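Perkent 钟表网店项目进展报告（三月）
致：Edit Halász
抄送：Habibur Haque
撰写：Kwok-wai Chien 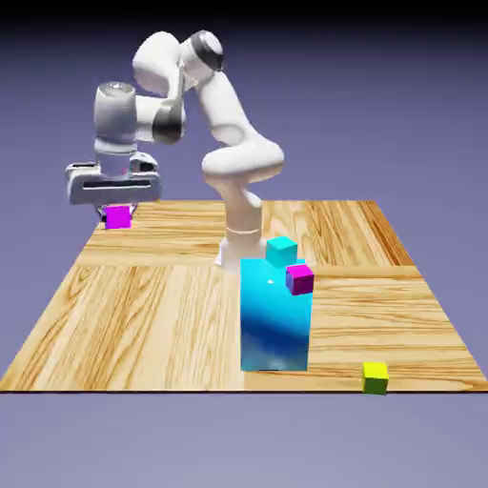
Edit，您好。上次汇报之后您回信只写了一句：“请说说钟。”我理解您的意思。上一份报告用了四页谈仓库的地板，钟只出现在附录里。这次从钟说起，地板放在后面，而且只有一段。

一、目前卖什么

网店现有在售款式50个，全部是挂钟和台钟，分三个系列。Bresten系列是厨房挂钟，圆形，指针粗，数字大，老人隔着灶台也看得清。Nullau系列是儿童房用的闹钟和静音挂钟，图案由我们自己的插画师画，不碰任何人的卡通角色，法务因此睡得很好。Fu系列是给送礼的人准备的座钟，带一块可以刻字的铜牌。

三个系列里，Bresten卖得最稳，Nullau退货最多，Fu的毛利最高，客户来信也最长。有一位买家为了铜牌上“贺”字的写法和客服往来了九封邮件，最后决定不刻字。这一单我们仍然算作成交。

原计划里还有一个落地钟系列。经过测算，单是外包装箱的运费就超过了钟本身的进价，所以三月初我把它撤了。样品还剩一台，放在办公室走廊里，每到整点报时，正在打电话的人都要停下来等它说完。中午十二点尤其需要耐心。

二、订单与销售

本期共发出订单900笔。按您批准的计划，这个数字应当在春季末达到，所以目前算是提前。请不要急着高兴，我在下面会把它拆开。

900笔里有相当一部分来自一次优惠码事故。我们给老顾客发了一个八五折的码，原定每人限用一次，后台的限制选项却没有勾上。这个码随后出现在一个专门收集优惠码的论坛里，帖子标题叫“钟多，速来”。Levente Orbán在早上七点发现的时候，静音挂钟已经卖到缺货。他关掉了码，然后给我打电话，语气像在报告火警。

事后算账，这批订单没有亏钱，只是赚得很少，少到我建议不要在会议上展示那张图表。所有订单都照常发货，没有取消一笔。我认为这是对的：客人没有做错任何事，他们只是看到了一个能用的码，并且用了它。现在每个新码上线之前，由两个人分别检查，两个人都要在表格里签名。表格很丑，但是管用。

扣除这批订单以后，增长主要来自Bresten系列的白色款。我们原以为红色款会是主力，还为它多订了一批。红色款目前的销售情况，可以用“库存充足”四个字概括。

三、退货

本期退货40笔。原因我逐笔看过，归纳如下。

最多的一类是“有声音”。这些退回的钟里，大部分是普通走时机芯，本来就会滴答作响。商品页面上写了“经典机芯”，我们以为大家都懂这是什么意思。大家不懂。现在页面已经改成“走动时有滴答声，介意者请选静音款”，放在价格下面第一行。改过以后，这类退货明显少了，客服也终于不必在晚上录音频给顾客试听。

其次是尺寸。顾客收到钟，觉得比想象中小。每个页面都标了直径，但直径这件事，人似乎要等钟挂到墙上才真正相信。Kornél Gulyás提议在每款旁边加一个常见物件作对比，他建议用餐盘。我同意餐盘，否决了他的第二方案，也就是用他自己的头。

再往下是运输破损。玻璃面的座钟在四角加了纸浆护角以后好了不少，但仍有个别快递点把“易碎”贴纸当作一种挑战。我们换掉了其中一家承运商，新的那家慢一天，箱子到的时候还是方的。

还有一笔退货，理由一栏写的是“时间不对”。客服问清楚了，是没有装电池。已经教会顾客，钟也留下了，严格说不该计入40笔，但系统里它已经在那儿了，我们没有找到把它拿出来的办法。

四、产品与供应

Fu系列的铜牌原先外发刻字，周期长，而且错字的责任总是说不清。这一期我们把刻字收回来自己做，设备是二手的，脾气不大好，早上开机要预热。Levente现在负责这台机器，兼管所有汉字的校对。他不认识汉字，所以采用的办法是把顾客的原文和排版稿叠在一起对着看。到目前为止零差错，比认识汉字的上一家好。

机芯供应商把静音机芯的最低订购量提高了一倍，理由是“市场情况”。我去信询问市场情况具体是什么，对方回了一份新的价目表。谈判还在进行，底线是维持现价，订购量可以让一步。如果谈不下来，备选供应商的样品已经在测试，26只钟挂在会议室同一面墙上，每天下午四点由Kornél记录误差。开会的时候大家都知道会议超时了多久，会议因此变短，这个副作用我打算保留。

测试的初步结果：备选机芯走得准，静音也过关，缺点是换夏令时以后秒针有时会卡一下。我们还没弄清这和夏令时有什么关系，理论上机芯并不知道有夏令时。工程那边的看法是拨针的时候手重了。下一期会有正式结论。

包装盒换了新版，去掉了塑料内衬，说明书从小册子改成一张折页。旧版说明书有十一种语言，其中芬兰语那一页，据一位热心顾客来信说，讲的是一台烤面包机。新版只保留五种语言，每一种都请母语者读过。

五、网站

Habibur带人重做了商品页。改动都不大：主图换成挂在墙上的样子，电池型号写在显眼处，库存数字不再显示“仅剩一件！”，除非真的只剩一件。最后这一条引起过讨论。销售方面担心少了紧迫感，Habibur的意见是，一款红色挂钟天天“仅剩一件”，连续三周，顾客是会注意到的。

搜索功能也修了。以前输入“静音”会先跳出那台落地钟，原因至今没有查明，落地钟下架以后问题自然消失，我们就当它修好了。

手机端结账从五步减为三步。中途放弃的购物车有所减少，具体幅度要等一个完整季度的数据才敢写进报告，上次我写得太早，后来在邮件里更正了两次，不想再更正第三次。

六、地板

仓库地板已经铺完，平的。叉车不再自己往门口溜。这件事到此为止。

七、经费使用

支出整体在预算以内。超支的科目有两个：运费和护角。结余的科目是“推广”，原因是优惠码事故替我们做了推广，而且没有开发票。请允许我把推广结余的一部分转到包装，申请表附后，金额一栏已填，理由一栏写得比较克制。

差旅费只用了一次，是我去看刻字设备。火车晚点，我带着一只样品座钟坐在候车室，它走得很准，对改善心情没有帮助。

人员方面没有增减。Kornél申请的第二位客服岗位，我建议批准。他现在一个人接所有来信，傍晚以后回信的语气会逐渐变得很诗意，顾客倒没有投诉，但我不认为这可以长期依赖。

八、下一步

到下次汇报之前，打算做完下面几件事。

静音机芯的供应商定下来，签或者换，不再拖。

红色Bresten的库存处理掉。考虑和白色款搭配成套，卖给同时需要两面钟的家庭。如果这样的家庭不够多，就降价。

Nullau系列新图案上线，主题是海里的动物。章鱼那一款的指针方案还在争论：插画师希望用两条触手当指针，其余六条画在钟面上。试看的家长里有人把时间读成了六种不同的结果，所以很可能会改回普通指针，章鱼留在背景里。

Fu系列的刻字预览做到网页上，让顾客下单前就能看到字的样子。那位写了九封邮件的买家主动表示愿意试用，我们接受了，并且为此预留了时间。

落地钟样品找一个去处。如果您的办公室需要一台，请告诉我，运费由我方承担，只是不便写在这份报告的预算里。

九、需要您决定的事

第一，推广结余转包装，是否同意。

第二，客服岗位，是否同意。

第三，汇报的频率。目前是每月一份，写一份要占去我两个整天，其中一个下午用来核对自己上个月说过什么。如果改成两月一份，内容不会变少，我会更有时间把事情做出来再写。Habibur认为这一条写进报告不太合适，我把他的意见也一并写在这里，供您参考。

附件：支出明细、退货原因汇总、机芯误差记录（Kornél手写，扫描件，第三页有咖啡）、经费调剂申请表。

Kwok-wai Chien
Perkent 项目组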